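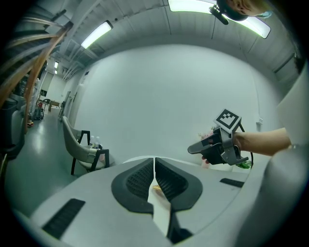

Sala con escalera, diciembre

Informe de avance para Skovley
Programa de acompañamiento a la salida a bolsa de empresas tecnológicas
Preparado por Elżbieta Zieliński, coordinadora, con aportaciones de Yannick Leblanc y Ksawery Dudek

Estimados señores:

Les presento el segundo informe del programa que ustedes financian. Cubre el periodo desde el informe anterior hasta el final de diciembre. Como en la vez pasada, indico primero lo que se ha hecho, después lo que está retrasado y al final lo que pedimos.

Estado de las dos empresas

Cerdale ha terminado la revisión de sus cuentas de los tres últimos ejercicios. El auditor hizo observaciones sobre el momento en que se reconocen los ingresos por suscripciones de varios años, y la empresa las ha aceptado. El borrador del folleto tiene ahora 269 páginas, de las cuales el capítulo de factores de riesgo es todavía el menos maduro. Ksawery Dudek lo está reescribiendo junto con los abogados, pues en la versión anterior los riesgos eran demasiado generales y se podían aplicar a cualquier compañía de software.

Trundard avanza más despacio. El consejo de administración no ha decidido si desea acciones de doble clase. Hemos explicado a los fundadores que esta estructura les permite conservar el control, pero que una parte de los fondos de pensiones aplica un descuento o no participa. Su respuesta la esperamos para el próximo trimestre.

Estudio sobre la valoración

Yannick Leblanc ha completado la base de datos con 3.504 observaciones de precio posteriores a la colocación. El objetivo es comparar el precio de salida con el de los meses siguientes y ver qué peso dieron los inversores al gasto en investigación. Los primeros resultados son modestos: la relación existe, pero depende mucho de cómo cada empresa contabiliza el desarrollo propio. Preferimos no publicar nada hasta que Stanisława Krawczyk haya revisado el método.

También se envió un cuestionario a unos 300 gestores de fondos. Las respuestas llegan con lentitud y son más completas las de gestores pequeños, lo cual puede producir un sesgo que deberemos mencionar en el texto final.

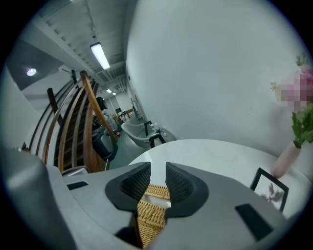 Retrasos y dificultades

El acceso a la plataforma Haruna, donde guardamos los documentos confidenciales, quedó interrumpido durante la migración y el equipo de Cerdale no pudo subir los anexos en el plazo acordado. El problema está resuelto. Witold Makowska lleva ahora el registro de permisos.

Peticiones

Solicitamos a ustedes lo siguiente:
Trasladar al próximo trimestre la parte no gastada de la partida de traducción jurídica.
Aprobar la prórroga de Trundard, sin coste adicional.
Confirmar quién recibirá por parte de Skovley el borrador del estudio.

Quedo a su disposición para cualquier aclaración. El detalle de gastos se adjunta en documento separado.

Atentamente,
Elżbieta Zieliński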